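June, evening

Spent most of the day on the phone policy. The district wants a draft from each school before the summer break, and ours at Gillies is still the one-page sheet that went home years ago. It says phones stay in lockers from first bell to last. That rule hasn't been followed in my classroom since winter, when we started using Lumeck for reading logs and half the kids found it easier on their phones than on the shared laptops.

I went through the survey results after lunch. The district sent out 1,145 forms to families and got 1,000 back, which is a better return than I expected. Our school's share was 147. Most parents want their kids reachable during the day. A smaller group wants phones gone completely, and a few wrote long notes about it on the back. I read all of those. One mother said her son does his math practice on the bus because it's the only quiet time he gets, and he does it on a phone with a cracked screen. I copied that one into my notes.

Wrote three versions of the opening paragraph and kept the second. It says a teacher may allow phones for a stated task and must say when the task is over. The old sheet didn't mention teachers at all. I don't know if the office will like it. They asked for something that fits on one side of a page and mine runs over by a few lines.

The other problem is data. Lumeck uses very little once it's loaded, but the video lessons from Grernine eat through a prepaid plan in a week. Our wireless reaches the library and the front hall and gives up somewhere before the science rooms. If we write phones into the lesson plans, we need to say what happens for the kids who don't have one, or who have one and no data. I put in a line about loaning tablets. There are 19 in the cabinet, and four of those don't hold a charge.

Stopped at five. Drove home by way of Ustetti to pick up bread and a pack of printer paper, and the line was long.

Laundry after supper.

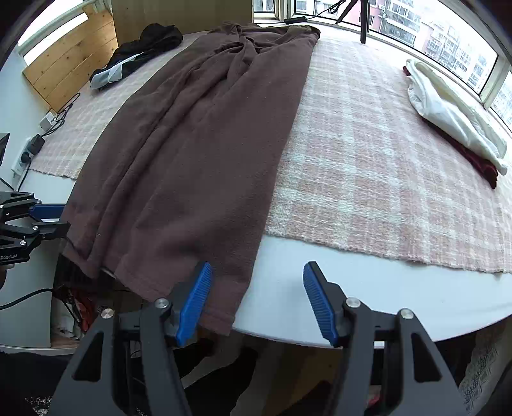
Brown one on the table, pink plaid blanket under it.

Looked at the draft again around eight and cut the paragraph on headphones. It can go in the classroom rules, where I can change it without asking. I also moved the part about tests up to the top so it doesn't get missed: phones off and in the bag, no exceptions except medical ones.

Still to do: the loan form, a shorter version for families, and a reply to the office about the page limit. I'll print the draft in the morning and read it on paper before I send it.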